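Search this notebook Enter keywords Go

Starch paste for the Lerstead ledgers: second batch

Wednesday – Visitación Iglesias

Last updated: July

The first batch of paste was discarded this morning. It had thinned overnight and left a faint sour smell in the jar, although the jar had been kept in the cold cupboard with the lid on. The label gave the cook's initials and the flour but did not give the water. Colleagues are asked to write the proportions on the lid as well as in this book.

The second batch was cooked with filtered water, one part starch to six of water, and stirred until it turned from white to a greyish, slightly glassy colour. It was passed through the horsehair sieve twice while warm and once when cold. The cold sieving was slow and some lumps had to be worked with the back of a spoon. The result is stiffer than is comfortable for lining but should suit the spine repairs. A portion was let down with a little more water for the tissue.

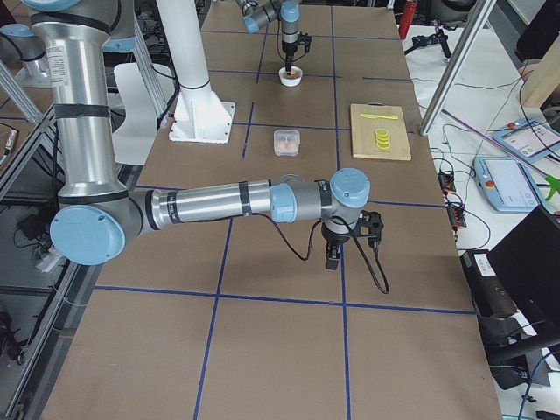
Large table, brown paper with dark blue tape laid both ways.

Four papers were tested: the heavier and lighter Clellberg tissues, the Manzano handmade, and an offcut of the old endpaper stock from the drawer under the window. Strips were cut along the grain and across it, pasted to scrap from the spoiled ledger, and left between blotters under a 100 g weight.

The lighter Clellberg behaved best. It went down flat, stayed where it was placed, and the writing beneath it could be read without effort. The heavier tissue cockled across the grain, and I suspect that too much paste was brushed on. The Manzano is handsome but stretches so much when damp that it came out wider than the tear it was cut for. If it is used at all, it should be damped first and allowed to relax before it is trimmed. The endpaper offcut cracked on folding and can be ruled out.

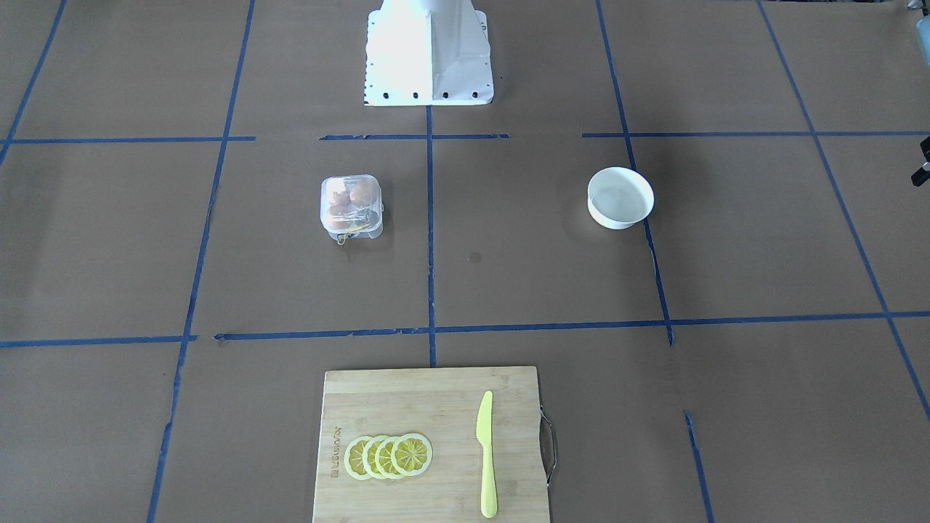
Taped paper surface, with the white metal base at the top.

Wivavex was tried on two strips only, at the strength given on the packet. It gave a quick tack and a slight shine. My view is that the shine would trouble a reader holding the page to a lamp, and I could not lift the strip again with a damp brush. The same strip in starch paste came away in one piece after a few minutes. The agreement for the Lerstead ledgers requires that every repair can be undone, so Wivavex will be kept for boxes and labels.

The damp meter by the door disagrees with the one on the shelf. Both were left side by side over lunch and still disagreed. Until one of them has been checked, please record which meter was read.

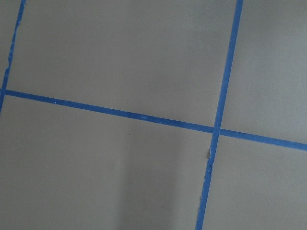
The spine of the third ledger is a separate matter. The old glue is animal glue, brown and brittle, and comes off in flakes where it is thick. Where it is thin it has sunk into the folds and will need a poultice. I propose a thick starch poultice left on for a short time, then a bone folder used very lightly – the metal spatula marked the last one. The sewing is sound apart from the final section, which hangs by a single thread.

Outstanding: more blotters; new muslin; a reply from Lerstead on whether the loose receipts are to go back in at the pages where they were found. The positions have been noted in pencil on the folders. The let-down paste is on the lower shelf and should be thrown away on Friday if it has not been used.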